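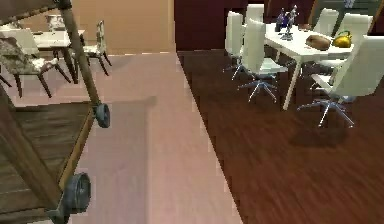 Figure 1. Serving cart and dining table, rendered view.

Paper or Screen? How Households Keep Track of Shared Expenses
Student project report, Applied Social Research, second year
April 13, 2026

1. Introduction

People who live together have to share costs. Rent is usually fixed and easy to split, but groceries, cleaning supplies, electricity and repairs change from month to month. Somebody has to write these costs down, and somebody has to work out who owes what. This report looks at how households in two neighborhoods, Tramgate and Jirkow, do this job, and whether those who keep records on paper run into different problems from those who use a spreadsheet or a phone app.

I chose the topic after living in a shared apartment where the grocery money was recorded on the back of envelopes. We lost two of them in one semester and had to guess the totals. I expected to find that paper was dying out. The results do not support this very well, as section 4 shows.

2. Background

Most of the writing I found on household money deals with couples and families. It asks who earns, who decides and who controls the bank account. Shared households of unrelated adults get much less attention, and the studies that do cover them mostly deal with rent and deposits. Small running costs are treated as a side issue, although several people I interviewed said these were the costs they argued over most.

Three terms are used in this report. A "ledger" is any record of who paid for what, in any form. "Settling" means paying back the difference so that everyone is even. A "kitty" is a common pot that everyone pays into at the start of the month, and that shared purchases are paid from. Some households use both a ledger and a kitty.

3. Method

The work had two parts, a survey and a set of interviews.

The survey was a one-page form with eleven questions. I delivered 2000 copies to mailboxes in Tramgate and Jirkow, each with a link for people who preferred to answer online. In total 313 usable forms came back. Forms from people living alone were left out, as were forms with more than three blank answers.

For the second part I interviewed 29 people who had ticked the box saying they could be contacted. The interviews lasted between 20 and 40 minutes. I asked each person to bring or describe the ledger they used and to talk me through the last month in it. Amounts were not copied down. I took notes by hand and typed them up the same evening.

The survey ran in July, when many students are away from Tramgate. This probably means that student households are underrepresented, and I come back to this in section 6.

3.1 Questions on the form

The form asked for the number of people in the household, how long they had lived together, what kind of ledger they kept, how often they settled, and whether they used a kitty. The last two questions were open: "What goes wrong?" and "What would you change?" A draft of the form had a question about income. Test readers disliked it and I took it out.

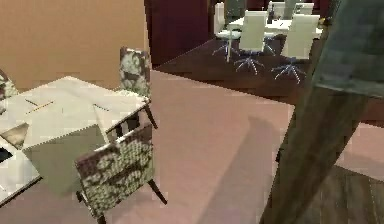 4. Results

4.1 Type of ledger

Paper was the most common answer in Jirkow and came second to phone apps in Tramgate. Paper in this case covers notebooks, wall calendars, loose sheets and boxes of receipts. Spreadsheets came third in both neighborhoods. A smaller group kept no ledger at all and said they "just remember" or take turns paying.

Households that had lived together for more than three years were more likely to use paper, or to have no ledger. New households were more likely to use an app. Several people in the interviews said they had started with an app and dropped it when one person moved out and the account had to be set up again.

4.2 Settling

Most households settle once a month, usually when the rent is due. Households with a kitty settle less often, and some never do. They simply top up the pot when it runs low. In the interviews, people with a kitty had fewer complaints about fairness but more about the pot being empty when something was needed.

One household in Jirkow had let its ledger run for almost a year. When they finally settled, one person owed 200 dollars and had not known it. They now settle on the first of each month.

4.3 What goes wrong

The answers to the open question fell into four groups:

Missing entries. Somebody buys something and forgets to write it down. This was the most frequent complaint for every type of ledger.

Disputed items. Opinions differ on whether a purchase is shared. Coffee, laundry detergent and guests' meals came up again and again.

Lost records. Mentioned mostly by paper users, but also by app users who had changed phones.

One person does it all. The record keeper gets tired of reminding the others.

The last group surprised me. The form had no question about who keeps the ledger, and people brought it up themselves.

5. Discussion

The type of ledger seems to matter less than I expected. Missing entries and disputed items are problems of habit and agreement, and they turn up on paper and on screens alike. What did seem to help was a fixed day for settling and a short list of what counts as shared. Households that had both reported fewer problems, though the numbers are too small to say much more.

Paper has one advantage that came up often in the interviews – everyone can see it. A notebook left in the kitchen gets filled in by people who would never open an app.

6. Limits

The return rate was low, and people who answer a form about record keeping may be better at it than most. The timing left out many students. I also relied on what people told me about their own habits. A follow-up should ask directly who keeps the ledger, and should run during the semester.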